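## 3. What people told me about their mugs

I should say at the start that I never set out to study mugs. The project was meant to be about lunch breaks, and I'd gone to Ravthorpe to ask people where they ate and who with.
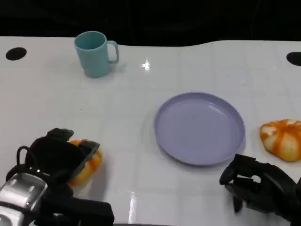 **Figure 2.** A plain teal mug on a white table.

But every time I asked about the break, I got the mug. Whose it was, who'd borrowed it, who'd put it back on the wrong hook. By the end of the second week I'd given in and added a page to my notebook headed "cups", and it filled up faster than any of the others (my supervisor, Signe Bjarnason, was very patient about this).

I talked to staff at two workplaces, a bakery and the town's records office. The kitchens could hardly be more different. The bakery has one shelf and a kettle that takes an age, while the records office has a proper kitchen with a rota on the door. Even so, the talk went the same way in both. People had a mug they thought of as theirs, and they could tell me how long they'd had it, but very few had ever said so out loud to a colleague. You were just supposed to pick it up, the way you pick up which chair not to sit in.

New starters had the hardest time. One woman at the records office, in her seventh week when I met her, was still drinking from the visitors' cups:

> "I didn't want to bring one in too early. It looks like you're moving in, doesn't it? And then I'd left it so long that bringing one in would've been a bit of an event."

I heard versions of this again and again, and I've come to think of it as the waiting period. Chien's work on shared fridges describes something close to it, though her people worried about space and mine mostly worried about seeming pushy. Plain mugs came up a lot here! Several people told me they'd picked a plain one on purpose for a new job, saving the one with the joke or the holiday picture for later. A plain mug can be taken for a spare, so you haven't claimed anything yet, and if somebody else uses it you needn't mind.

Minding was the other big subject. At the bakery I was told a long story about a chipped mug that went home in the wrong bag one November and wasn't spoken of until spring. I've left the details out at the teller's request, but it was told to me by two people separately, and each was sure the other had forgotten it.

I did wonder whether I was making too much of all this. When I read a draft to Märta Tangen she pointed out that my own mug has been on the same corner of the department windowsill for years, and that I'd once moved hers. I have no memory of it. She does, so I've put it in my notes with the rest, and I come back to it in Section 4, where I look at washing up.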